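Yaa Laryea
@yaalaryea
9 November 2023

1/ OK, I have been promising a thread about learning to bake sourdough rye for ages and my second loaf of the week is cooling, so let's go! Long one. Get a drink.

2/ Background: I grew up on soft white tea bread and thought rye was the thing you ordered by mistake at a deli. Then in May I stayed with my cousin in Sivusen and there was a bakery at the end of her street called Plukolent. I bought one slice with butter. I went back the next morning before she was awake.

3/ The woman at the counter let me smell the starter (a huge tub of it, gray and bubbly, like wet cement that had been left near apples). I asked if I could have a spoonful. She gave me a jam jar full and wouldn't take any money for it!!

4/ I named the starter Pusel. It rode home wrapped in two sweaters and leaked on both of them. Rye paste dries like plaster, by the way. If you get it on wool, soak it cold and be patient.

5/ So, things I've learned since. First one: rye dough isn't dough. I kept trying to knead it and it kept climbing up my arms. It wants to be stirred with a stout spoon, scraped into a tin with a wet spatula and left alone. The moment I stopped treating it like wheat my loaves got so much better.

6/ Wet hands, wet spatula, wet everything. Keep a bowl of water next to you the whole time. I smooth the top with the back of a wet spoon and it goes all shiny and lovely.

7/ My basic loaf, for people who keep asking: whole rye flour, water, salt, a good scoop of Pusel, and 120 grams of sunflower seeds that I've toasted in a dry pan until the kitchen smells amazing. Sometimes a spoonful of molasses. I used to put caraway in everything and have calmed down a bit.

8/ On the feeding question. I keep Pusel in the fridge and feed it the evening before I bake: rye flour, lukewarm water, stir, lid on loosely. In the morning it's domed and full of little holes. If the dome has sunk in the middle it's past its best, but I've baked with it like that plenty of times and eaten every crumb.

9/ Please don't worry if you get a layer of gray liquid on top after it's been sitting a while. Stir it in or pour it off. Fuzzy or pink is another story, throw that out and start again.

10/ Rising! Rye won't double the way white bread does. I look for small pinholes opening across the top, like the surface of a pancake just before you flip it. When I see those, it goes in the oven. Waiting for more height gave me a very sad sunken brick (I did eat it as crackers. Sliced thin, baked again, great with cheese).

11/ Hot oven to begin with, then turn it down and let it go for a good long while. It should come out very dark. Darker than you think is polite. The first time I was brave about the color my husband asked if we should open a window, and it was the best crust I'd made.

12/ And now the hard bit. You have to wait before you cut it. A whole day at least! Cut it warm and the inside smears all over the knife like putty. I wrap mine in a linen towel and put it somewhere I can't see it.

13/ Speaking of which, a lot of you asked where the bread lives once it's wrapped. I'm a big believer in getting it up off the counter so air can move under it, and a little raised shelf does the job beautifully. Pale wood on a thin black metal frame is my favorite look for this, it's so simple and it goes with any table.

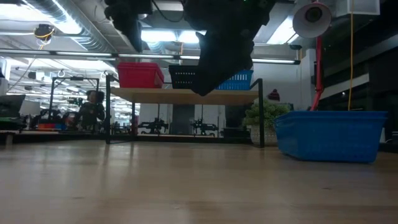

14/ Slicing. Thin, thin, thin. A long serrated knife and a gentle sawing motion, no pressing. I cut half the loaf at once and freeze it with bits of parchment between the slices so I can toast straight from frozen.

15/ Toppings I will defend to anyone: salted butter and radish. Mashed avocado with shito, my auntie's recipe, and yes it's hot. Cream cheese with thick-cut marmalade. Peanut butter with sliced banana, which sounds like a kid's lunch and is a perfect dinner.

16/ Flour notes. I get mine from the Tsikata mill shop, they grind it coarse and it makes a chewier loaf. Supermarket rye works too, it just drinks a little less water, so hold some back and add it as you go. You want something like thick mud.

17/ Someone in my replies asked about tins. Mine is a plain loaf tin, nothing fancy, and I grease it really well with butter and then dust it with rye flour, right into the corners. I skipped the corners once and had to dig the loaf out with a spoon.

18/ Next up I'm trying a version with old bread soaked into the dough. My cousin says the bakery does it with yesterday's ends and it makes the flavor deeper. I have a bag of ends in the freezer ready to go and I am so excited!

19/ If you're local and want some starter, message me and bring a jar with a lid that fits. Pusel has two children out in the world already and both are doing great.

20/ OK the loaf from yesterday is finally ready to cut. Going in with the butter. Will post the recipe with proper amounts once I've typed it up.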